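Part-time Household Tester, Petgate Home Goods

Location: Huvley (a short walk from the Urow bus station)
Hours: up to 30 a month, mostly afternoons
Pay: $1,050 a month
Apply by: Sat 20 December

Petgate makes plain, useful things for the home – shelves, trays, vases, storage boxes, and a folding laundry rack that we are a little too proud of. Before anything goes into the catalog we like to have it lived with for a while by people who don't work in our design office, and we are looking for someone friendly and patient to join the small group who do this for us.

You would come to our house in Huvley, which is set up much like anyone's home, and use our products the way you would use your own. Some days that means cooking a meal and washing up after it. Other days it means putting together a bookcase from the printed instructions and telling us, as kindly or as crossly as you like, where you got lost. In November our testers spent almost two weeks on the Tokgöz range of garden furniture and sent us so many notes that we rewrote the whole assembly sheet.

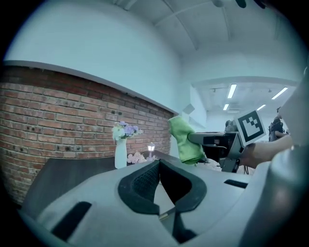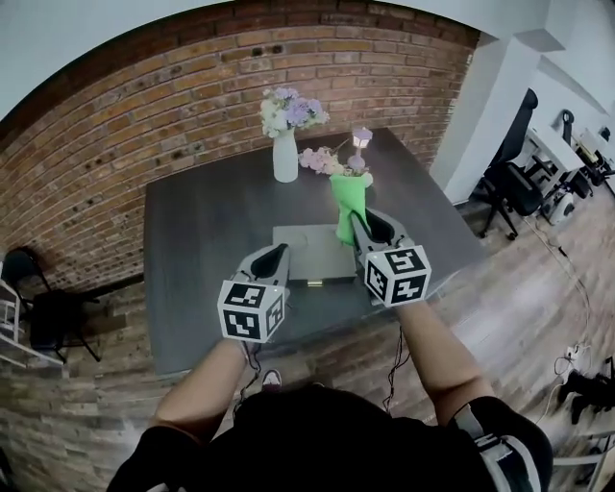

You don't need any experience in design or retail. We would much sooner hear from someone who has moved apartments a few times, or raised a houseful of children, or simply has strong feelings about drawer handles. What we do ask is that you can write a clear page of notes at the end of each visit, lift a box of about the weight of a full suitcase, and be comfortable on your feet for an hour or two at a stretch. A good eye for small annoyances is a real plus!

There is a proper lunch on every testing day, coffee and tea whenever you want them, and a discount on everything we sell. Parking is free, though the driveway is narrow, so please allow a few extra minutes on your first visit.

To apply, send us a short letter about yourself and the most irritating thing in your kitchen. A resume is welcome but you can leave it out. We read every letter, and we will write back to everyone, usually within 5 working days. Chosen applicants will be invited for a cup of coffee and a paid trial afternoon.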